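Cell Rules: Frequently Asked Questions

These answers cover the two-arm tabletop cells at Prerkach. The full rules run to 84 clauses and live in Etico under "Cells, Shared." Most people come here after trying to read those.

Who do the rules apply to?

Anyone who operates, resets, cleans or leans on a cell. Visitors are covered by clause 3, which says they stay behind the yellow line and keep their coffee there too.

Can I reach in while the arms are holding still?

No. An arm that is holding still is an arm waiting for its next command, and it won't check with you first. Press pause, wait for the operator to say "clear," then reach. If you are the operator, say it anyway. You will feel silly for a week or so.

Do I have to log every reset?

Yes, in Avex, before the next run starts. Last year's review found 954 runs with the reset field filled in as "same." Same as what was never established.

What counts as a reset?

Putting the task objects back in their starting area, inside the variation allowed on the task sheet. A bag that began the day crumpled may be crumpled differently. It may not be folded into a neat square by someone with retail experience.

Why are bags and fruit on the restricted list?

Thin film snags on fingers, hides what is behind it from the wrist camera, and tears without any change you'd notice in the motor readings. Fruit bruises, leaks and gets eaten. Both need a second look between runs, and neither may be left in a cell overnight.
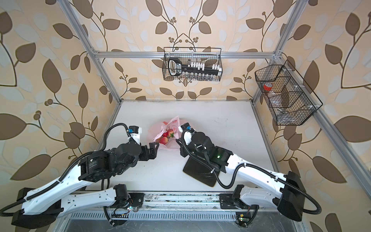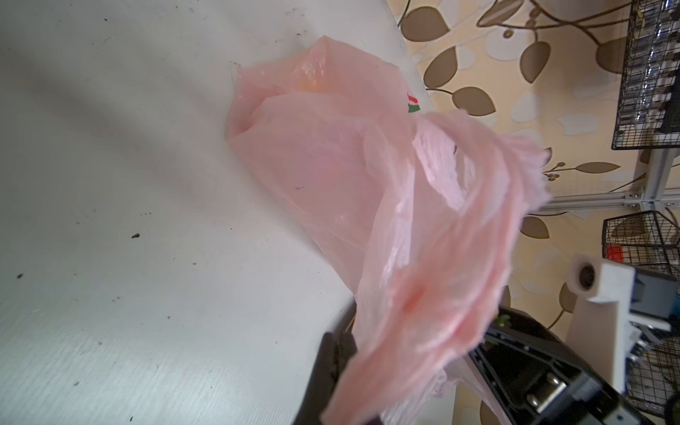
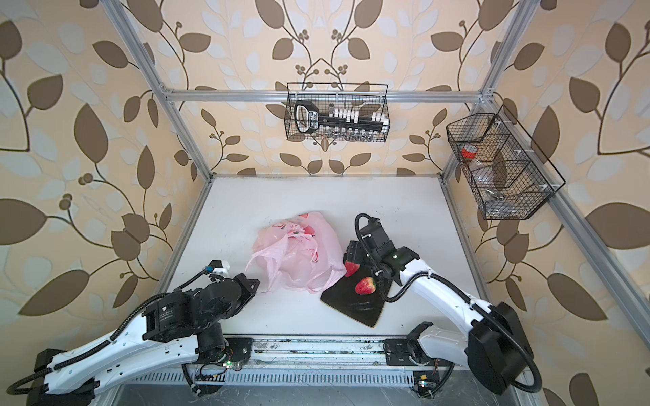
Pink bag, three views. The apples are in the first.

Ondrejka Bench Standards

The wrist view is mostly bag. Should I stop the run?

Not for that alone. Film close to the lens is expected on bag tasks. Stop if you can't tell from any view where both grippers are, or if the film has wrapped around a joint. Mark the run "occluded" and write down what you stopped for. "Bag" is not a sentence.

May I swap one fruit for another?

Only between task sheets. Swapping apples for strawberries halfway through a set gives you two half sets, and someone downstream will find out by averaging them. Grip settings also change with the fruit, as anyone who has cleaned strawberry out of a finger pad can confirm.

Is the cutting board part of the task or part of the cell?

Part of the task. It gets listed on the sheet, returned to its shelf, and washed if fruit has been on it. No knives go with it unless the sheet has a signed knife line.

Can I keep things in the wire baskets?

If they're on the basket card, yes. Personal items, no. Anything hung where an arm can reach it has to be cleared by whoever owns the motion limits, including things that have "always been there."

How clean does the table have to be?

Wipe it at the start of the shift and again after any fruit run. Old scratches are fine. The front rail gets its own cloth, and that cloth never touches the tabletop. The two cloths are different colors for this purpose, and still.

What do I do if an arm touches something it shouldn't?

Stop, leave everything where it is, and photograph it before tidying. Then file a contact note, even if there's no damage. We had 59 of these last year and were glad to get them.

Who do I ask about a rule that makes no sense?

Post in the Etico thread with the clause number. Proposed changes are read in January. Until a change is posted, the old wording applies, including clause 41, which we know contains a typo.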